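Paint stores in Nalloneck sell more white than every other color put together, and most of it goes back on walls that were white already. Kazimír Polák has mixed paint at Barreto, on the corner by the old bus depot, long enough to know how that conversation goes. A customer asks for white. He asks which one. The customer says plain white, and he pulls out a drawer with 40 cards in it.

"They think I'm trying to sell them something," he says. "I'm trying to keep them from coming back mad."

A white paint is never only white. Most cans get a few drops of black, yellow ocher or red oxide, and those drops decide what the wall does through the day. A white with black in it goes blue in a north-facing room. One with ocher looks clean at noon and like old teeth under a warm bulb. Polák tells people to paint a board, not the wall, and to move it around the house for a week. Few of them do it.

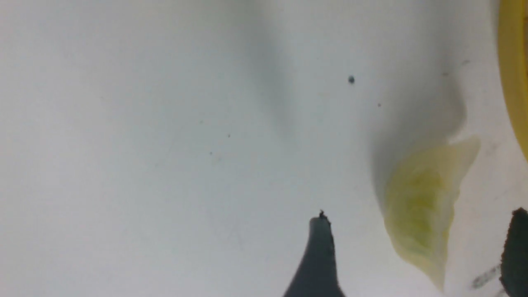
White surface, cool gray to the left and warmer at lower right.

Tae-yang Bae rents out eight apartments above the shops on Clavport Street and repaints one or two of them every July, when leases turn over. For years he bought whatever was on sale. Then a tenant moved out of the top-floor unit and he tried to touch up a single wall where a shelf had been. He had three half-full cans in the basement, all labeled white, and none of them matched. He ended up painting the whole apartment.

Now he uses one color, Burnora flat for ceilings and Burnora eggshell for walls, and writes the batch number on masking tape inside the kitchen cabinet of each unit. He buys five-gallon buckets and mixes them together before starting, so that the last wall matches the first. It costs him $300 or so less a year in wasted paint, by his own figuring, though he admits his bookkeeping is loose.

Finish matters as much as color. Flat paint hides bad patching but holds on to every mark, and scrubbing leaves a shiny spot. Eggshell can be wiped down. Semigloss can be washed hard, but it shows each bump in the drywall when the sun comes in from the side. Polák puts flat on ceilings, eggshell in bedrooms and halls, and semigloss on trim. For kitchens he says eggshell and then waits, as half his customers have already made up their minds.

Bae has strong views on patience. He lets a wall dry overnight between coats, even when the can says four hours, and he won't look at it before 12 the next day.

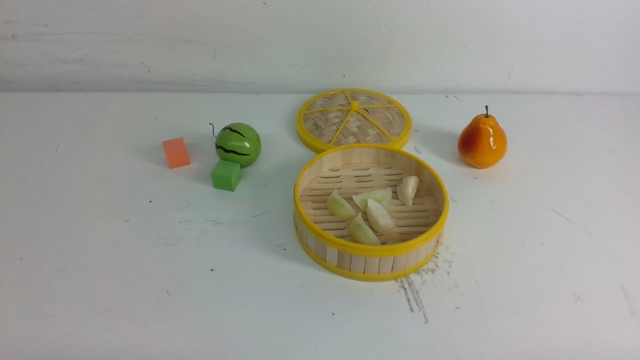
**Can scuffs on a white wall be touched up without repainting the whole thing?**

Small ones can, if the paint is flat, comes from the same batch and goes on with a nearly dry brush. With eggshell or anything shinier, paint from one corner to the next, or the patch will show at an angle.

Cleaning comes first in any case. Polák starts with warm water, a soft cloth and a little dish soap, then leaves the wall alone until the next morning. Bae keeps a bucket ready for move-out days and says he has put off painting two bedrooms that way - one of them twice.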